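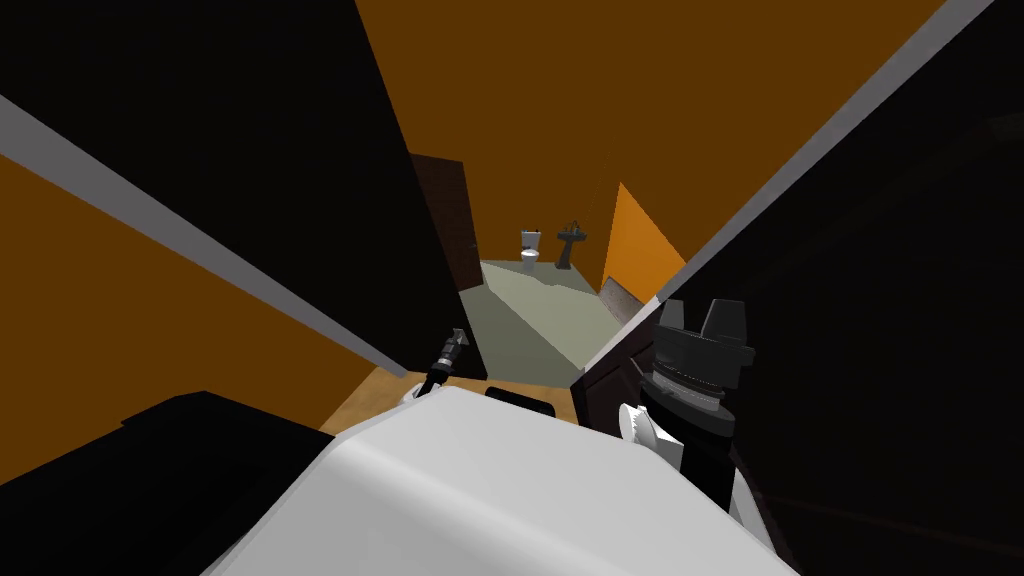 Doorway to a small bathroom, computer rendering

Grikent River Group > Campaigns > Savolainen Quarry > Questions

Frequently asked questions about the Savolainen quarry extension

What does the company want to do?
Traron has applied to extend its limestone quarry by 37 hectares to the north. The new part would come down to the wetland beside the Fisto creek, and the company would pump groundwater for as long as it digs.

Why are you against it?
The creek is fed by springs, and we are afraid that pumping will lower them. The application has measurements from only 2 wells, both on the far side of the hill. We think this is too little for such a decision.

Are you against the existing quarry also?
No. Many families here have worked in it. Our objection concerns only the extension.

Has anybody studied the wetland?
Yes. Our member Venla Kettunen has made plant surveys there for 8 summers and has recorded 206 species. Her lists are attached to our objection.

What about my own well?
If your well is near the quarry, please measure the water level now and write it down with the date. Without old measurements it is difficult to show a change later. Amado Fajardo can lend you a measuring tape and explain how to use it.

How can I send an objection?
Write to the county permit office before the end of March. Give your name, your address and the reason why the plan affects you. A short letter in your own words is enough, and you do not need a lawyer.

Can I come to a meeting?
You are welcome. We meet every month at 6 p.m. in the Grikent library. Please ask Abena Antwi for the next date.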